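When I met Teguh Gunawan for a coffee in Gindstead, he'd already folded 13 shirts that morning and was a bit fed up with collars. He runs the laundry side of a project called Viltness, and his job, put simply, is to collect enough examples of people handling clothes that a learning system can have a go at it.

"My mum thinks I've gone to university to do washing," he told me. She's got a point!

I asked how he'd ended up there. He started at a small firm called Abubakari, labelling recordings other people had made, and got annoyed by how tidy they all were. "Every shirt began flat and square on the table. Mine come out of a pile, with one sleeve inside out."
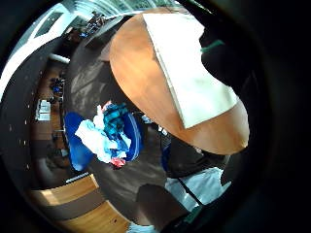 So he asks people to start from the heap. They pull out whatever comes to hand, fold it however they'd fold it at home, and go again — no house style, no correcting. He did try giving instructions at first (there was a laminated sheet, which he's now rather embarrassed by) and all the folds came out the same.

"I want the dithering," he said. "Someone picks up a top, changes their mind, turns it round. I used to cut those bits out. Now I'd be cross if anyone did."

I wondered how many you need. He pulled a face. The first batch was 104 folds and the system learned, in his words, to pat things. The current target is 400, and when we spoke he was 49 short, with a few sessions still to run over in Kindudley.

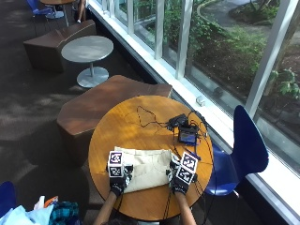
The hands are what he talks about most. Where the fingers go is only half of it, he reckons, and timing is the other half: when you let go, how long you keep a crease held down before you trust it. Left-handers are gold dust and he'll happily rearrange his afternoon for one.

Does he fold his own clothes any better these days? "Worse," he said, laughing. "I keep noticing my thumbs." Then he looked at the clock, drank the cold half of his coffee and went back for the trousers.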